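Call for Participants: Equipment Planning Panel, Driverless Shuttle Service

Dec 7, 2019

The Lomlow Transport Partnership invites applications from residents, employees and small businesses in the Stindstead area to join a panel advising on the purchase of driverless shuttle vehicles and related roadside equipment. The panel will consider what should be bought, what should be leased and what should be left until a later budget year.

The Partnership has set aside funds for 2 vehicles in the first instance. A third may be added following a review in June. Quotations received to date differ widely in what they include, particularly as regards spare sensors, software support and the training of depot staff. Panel members will be asked to compare them on a like-for-like basis.

Operating conditions will form a large part of the discussion. The access road is straight and open, and a low sun can stand directly over the far end of it. Suppliers will be required to state how their camera equipment performs in strong glare, and whether any additional sensor needed for this purpose is included in the quoted price.

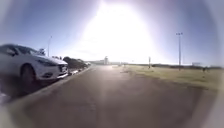 Mudgway Residents' Forum has asked in response whether the cost of cleaning and replacing lenses would fall on the purchase budget or on the yearly running budget, and has requested that the answer be settled before any order is placed. The Partnership accepts this request. The matter will be taken at the opening session.

Applicants need no technical background. We particularly wish to hear from people with experience of the following:

Buying or maintaining vehicles
Managing a small budget
Using public transport with a wheelchair or pushchair
Working early or late shifts

Members will attend 3 sessions of two hours each at the Stindstead depot. Papers will be sent out beforehand. The road surface, the kerb line and the parking area beside the carriageway all bear on the choice of equipment.

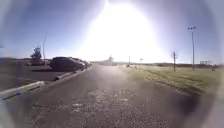
Resurfacing is outside the equipment budget and will not be decided by the panel. Members may, however, recommend that a supplier's minimum surface standard be treated as a cost when bids are compared.

A payment of £195 will be made to each member on completion of all sessions. Travel within the Lomlow area will be refunded on production of a receipt. Employees of Flikik, or of any other firm which has submitted a quotation, are not eligible to apply.

Applications should take the form of a statement of no more than 200 words, sent to the Panel Secretary, Lomlow Transport Partnership, Stindstead Depot. Please give your postcode and state any access requirements. Large-print papers are available on request.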